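Search this site
Enter your keywords

Writing a Safety Rule Set for a Simulated Gripper Arm
Student project report, Brirkham
Ese Ajayi

4. Method

The rules were drafted from the workshop sheet used for the Flokard arm and rewritten so that each one could be checked by a script. A rule such as "take care near fixed objects" was dropped, as it gave the script nothing to test. The final set had 17 rules. They covered speed, approach direction, stopping distance and what gets written to the log.

All runs were done in the Wiriya simulator. Each run started from the same home position, and the log was saved before the next one began -- this was rule 2, and it was the one I broke most often in December.

5. Results

Out of 1458 runs, 885 met every rule. In 113 runs the arm stopped early because the clearance limit was reached. I had set this limit too wide for work close to a rack, and it should be given per task in the next version.

Rule 9 says that the fingers must be in view of the wrist camera before the arm moves sideways. It was easy to check and caught mistakes in the Endach task files that the speed rules missed.
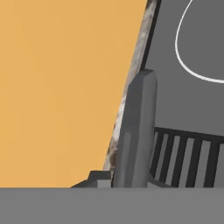
Figure 3. Simulated view along the gripper, with the black slatted grille to the right.

6. Limits

The simulator does not model a worn cable or a person walking up to the bench. The rule set should not be used on the real arm until the stop rules have been tested again with a supervisor present.

Contact the project office | Copyright Brirkham student projects | Back to top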